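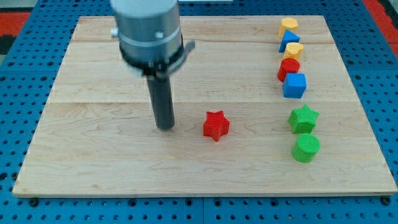
Shape Blocks on a Maple Board - Our Final Report

Cremilda Guerra, with Ye-seo Shin and Everaldo Vieira
Design and Making, spring project

How we got here

Our brief was to make a set of shape blocks that a kid could play with on a table, plus a surface for them to sit on. I signed up for this one because my little cousin has a shape sorter at home and I've spent a lot of hours on the floor with it. Ye-seo wanted to do the printing and Everaldo wanted to do anything with wood, so that was the team sorted out in one lunch break!

We called the set Polent. It doesn't mean anything. Ye-seo typed it as a file name on the first evening and it stuck.

The board

We went with maple. Everaldo had his heart set on something darker, but we put a few printed samples down on different scraps and the colors looked so much better on the pale wood (the red especially - it really jumps out at you). The board is made of planks joined side by side, and you can still see the thin seams running across it. I was worried about those seams at first. I thought a block might catch if you slid it, so I spent most of an afternoon with sandpaper and now I can push a block over the joints with one finger and not feel a thing.

There are a few faint knots and dark streaks in the wood. Our instructor, Kelly Xavier, asked if we wanted to cut around them and we said no. I like them. We did have to redo the glue-up once, and that one's on me: I tightened the clamps too much on one side and the whole thing bowed. The second try came out flat enough that a straightedge showed no light under it.

The blocks

We started with the star, which was a mistake, as it's the hardest one. Five points means five places for the plastic to curl, and our first one had a tip that snapped off when I dropped it on the shop floor. Ye-seo made the points a little fatter and after that we had no more trouble. We kept the red one for the final set.

You can feel fine ribs all over the star from the printing. We talked about sanding them off. I tried it on a spare and it went cloudy and kind of sad looking, so we left the ribs alone, and it turned out that people who picked it up at our April open table liked running a thumbnail along them (it makes a little zipping sound).

The triangular prism is blue, and it's my favorite. It can lie with an edge pointing up like a tiny roof, and the light hits the slopes differently so you get two blues for the price of one. We argued for ages about the yellow one. It was drawn as a rounded pentagon, but Everaldo Marinho from the other team looked at it and said "nice heart," and now I can't unsee it. I wanted to redraw it. The rest of my group voted me down, 2 to 1.

What it cost

The shop gave us 500 credits for materials, and we spent 699. Most of the extra went on the second lot of maple after the clamp business. The rest was filament for star retries. I'd put the whole overrun down to rushing, and if we did it again I'd dry-fit the boards before I even opened the glue.

What I'd change

I'd give the board a raised lip. Blocks lined up along the side look great until somebody bumps the table, and then you're crawling around after them. I'd also like to round over the front edge a bit more, as it's still crisp enough to notice on your wrist.

Ye-seo wants to try 3 sizes of every shape so they can be stacked and sorted by size too. Everaldo wants a carrying box in the same maple. The files are in the Polent folder on the class drive, and the note on clamp pressure is in there as well, under my name.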